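Jevadmont soup supper moves to December, keeps its bowls

Saturday, November 30, 2019

Share this story: 46 shares | 3 comments

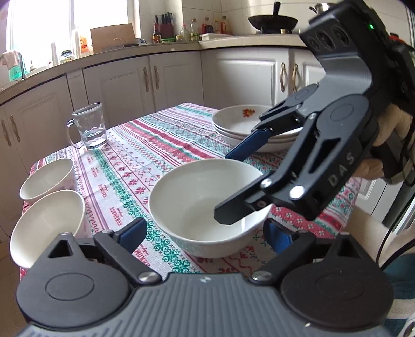 Why did the town's annual soup supper get bumped back a week? The boiler at Plurnen Hall quit on Monday, and the part it needs is coming from two states away.

So the 367 people holding tickets for tonight should stay home and eat whatever is left of the turkey. Tickets will be good next Saturday, same doors, same hour. Anyone who can't make the new date can get a refund at the Amin Street library, provided they still have the paper stub. A photo of the stub on a phone will not do. The library was firm on this, twice.

The supper has run every fall in Jevadmont since the old cannery closed, and it has never before slipped into December. Kumaresan Lobo, who runs the kitchen, had already bought the onions.

"I have 102 pounds of onions in my garage," Lobo said. "My car lives on the street now. My wife has views."

The leeks are another matter. They will not hold for a week, and Lobo is selling them from his driveway this afternoon at cost - bring a bag.

The menu stands at three soups: split pea, chicken and rice, and a squash soup that came in last in the 2018 vote and is back anyway. Lobo says the recipe has been changed. Pressed on how, he said there was less nutmeg. Last year's diners may recall that nutmeg was the main topic of conversation from the first ladle until the parking lot.

Bread will come from Celtoleck Bakery, which has promised rolls and asked that people take one at a time. Diners are again asked to bring their own bowl and spoon, a rule that began as a way to cut down on trash and now mostly serves to show who owns the largest bowl in town.

Money raised goes toward the hall roof. The boiler, as of this week, is also hoping for a share.

Get Jevadmont news in your inbox every Friday. Enter your email to sign up. You can unsubscribe at any time.

RECENT
Leaf pickup ends, leaves do not
Amin Street library drops late fees on children's books
Planning board to hear driveway dispute again
Letters: the new stop sign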